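## Product notes: the Vedis wrist kit from Zirnitz

*June 2023*

Zirnitz has started shipping the Vedis, a bolt-on kit that adds a parallel gripper and a small wrist camera to a light robot arm. We have had a unit on loan at Fudance and have used it mainly on kitchen items, the kind of work most of our readers ask about.

The kit comes in one case. Inside are the gripper, two sets of fingers, the camera, a cable harness and a bag of screws with a hex key. The printed guide runs to 16 pages and is mostly drawings. Mounting took 60 minutes the first time. When we moved the kit to a second arm it went faster, as the harness had already been dressed and we knew which screws go in last. The connector for the camera is small and sits close to the mount, so plug it in before the fingers go on.

Software is a single install. It found the gripper at once. The camera needed a restart before it showed up, and it has needed one again after every firmware update. Zirnitz says a fix is planned for September.

Calibration is done from a menu. You place the printed card on the table, move the arm to 7 positions, and the program works out the offset between camera and fingertips. If the card is not flat, the result is poor and the program does not warn you. We taped ours to a piece of stiff board.

For the trials we kept to simple pick and place on a dark gray table. The objects were a bamboo cutting board with a metal handle at one end, a yellow pot on a small wooden stand and a pale green bowl. All commands were given from the camera view alone, with the operator facing away from the arm. This is the way most buyers will run it once they start recording their own tasks. 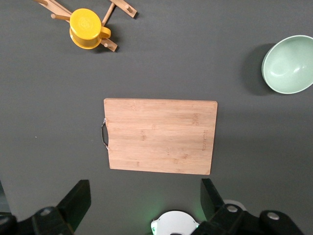 Ffion Gittins wrote in after our first short notice about the kit to say that the view matters less to her than the grip. She runs an older Zirnitz gripper and finds that flat items are where it fails: the fingers close well on anything with some height, but a thin item lying on the table has to be pushed to an edge first. She asked whether the Vedis is any better, and whether the spare fingers are worth having.

It is somewhat better. The standard fingers are flat plates and get low to the table, but they still need something to close on. With the cutting board we had more luck going for the handle than for the wood. The second set of fingers has a rubber face and a thinner tip. We would use those for flat items and leave the standard set on for pots and bowls. Changing over means taking out the screws and running calibration again, so it is best to sort the day's tasks by finger type.

The camera does its job. Both fingers stay in view along the bottom of the picture, which makes lining up simple. The price of this is that the lower part of the picture is mostly gripper, and an item directly in front of the mount can be hard to judge for distance. A second camera on a stand would help. The Vedis software accepts one, though Zirnitz does not sell it.

The kit costs $553 without the arm. The rubber-faced fingers are included. Farahani, the only dealer we know of that keeps it in stock, also offers a setup visit for an extra fee. We did not use the visit and do not think a shop that already runs an arm will need it. First-time users may want to ask what it covers, as calibration was not on the list we were sent.

Our loan unit goes back when the firmware fix is out. Questions for Zirnitz can be sent to the newsletter desk and we will pass them on.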